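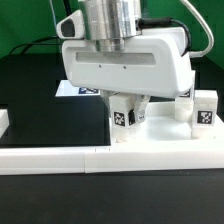 Lorthorpe Automation Group, Handling Cell Team
Speaker notes, Dayana Palacios

Start with the grip. The cube is held between both fingers over its post, with the marker on the front left uncovered. That is the position we want before any release.

Rule 1. Markers face front. If a finger covers one, open, re-seat the cube and log it.

Rule 2. Route cables down the side of the gripper, away from the fingers. Check them before every run. Yatziri has the checklist from May.

Rule 3. Speed stays at 20 percent for the first 8 cycles after any change to the gripper or the platform. Then go up in steps. Full 100 only with the guard closed.

Pause for questions. Someone from Murkgate will ask about reaching in between cycles. Answer is no, stop the arm first.

Rule 4. Wipe the tabletop at shift change. Dust gets under the platform and it stops sitting flat.

Hand over to Yatziri Tapia for the log sheets. She needs the clicker and 2 minutes to set up.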